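The woman who answers the phones at Dindico

For 19 years the town of Sodport has had one taxi company, and for most of that time it has had one voice. Ring for a cab at any hour between four in the afternoon and midnight and you get her. She knows where you live. She probably knows where you're going.

She agreed to be interviewed on the condition that I leave her name out of it, on the grounds that everyone in Sodport knows it already and nobody anywhere else has any use for it. We spoke over a pot of tea she described as "stewed, but you'll live."
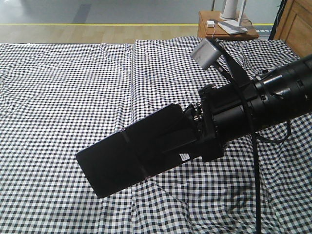
Page last changed: 28/10/2020

I asked how she got the job. "I rang for a cab and it took so long to come that I complained, and the boss said if I thought I could do better I should come in on Monday. So I did. He's never forgiven me." Dindico had four cars in those days and a radio that also picked up the abattoir. "You'd be sending someone to Malhotra Street and a bloke would come on wanting to know about the lambs."

The radio went, eventually, and so did the big paper map with the pins. In their place came Drudik, a dispatch program the boss bought at a trade show after what she believes was a long lunch. Drudik is meant to send the nearest car to the nearest customer without anyone having to think about it. She gave it a fair go, she says. She gave it a fortnight.

"It doesn't know about the level crossing. It'll send the car that's 2 kilometres away on the wrong side of the line, with the grain train coming, and leave the one sitting outside the bakery. And it doesn't know who gets carsick." She now runs Drudik on one side of the desk and does the work on the other, in an exercise book. At the end of the shift she types in what happened so the figures look right.

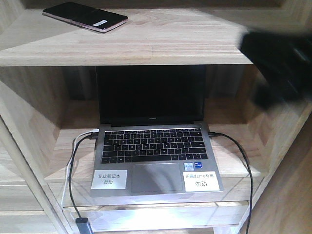 A driver told me the exercise book is the only reason he's still in the job, and that on the night she had her tooth out he drove to the same empty house three times. She remembers the night too, although in her version it was four.

The callers are the part she'd miss. There are the regulars, who don't give a name or an address and simply say "it's me." There are the teenagers, who would rather walk home in hail than speak to a person on the telephone, and who get one friend to ring on behalf of six. There are the ones who want a chat. She has a rule about those: they can talk until another line lights up, and on a wet Tuesday that can be a good long while.

"I've had recipes. I've had a whole divorce, in instalments. One lady used to ring to ask what the weather was doing, and she was three doors up from me. I'd look out the window and tell her."

Her busiest night came in July a few years back, when the football club made the mistake of holding its ball on the same evening as the debutantes. She took 108 calls and got everyone home, though she concedes that one passenger was got home to the wrong home and had to be collected again. He'd been made a toasted sandwich there and wasn't keen to leave. 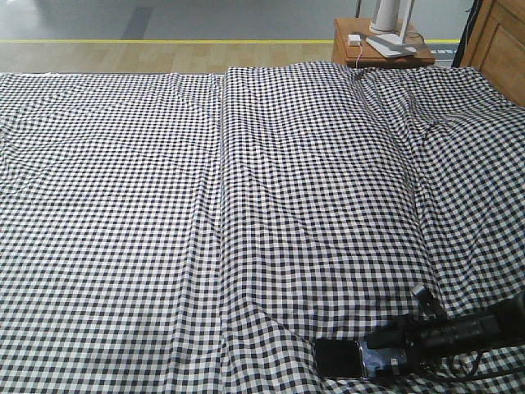
She doesn't drive. I had somehow assumed she did, and she looked at me as if I'd asked whether the baker was made of bread. She failed her test twice in her twenties, both times on the same roundabout, and has taken the bus ever since – or, when she finishes at midnight, a cab. She pays full fare. The boss offered her a discount once and she told him it would only muddle the books.

What she has instead of a licence is the whole of Sodport in her head, including several streets that have since been renamed. She still calls the medical centre "the old Coles" and expects her drivers to do likewise. New ones get a week to learn. I tried her out on a couple of addresses and she gave me the letterbox colour and the temperament of the dog. 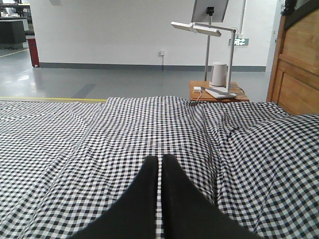 On being replaced

There is talk of an app. There has been talk of an app for as long as there has been Drudik, and she is calm about it. Her oldest regular is 77 and has a phone the size of a brick that he keeps switched off to save the battery. "He can have an app when he's dead," she says.

As for retiring, she has told the boss she'll go when he finds somebody who can do the Friday shift alone. He's had a few try. One lasted until the pub shut, took the headset off, put it neatly on the desk and went home on foot.

"Nice girl," she says. "I'd have sent her a car."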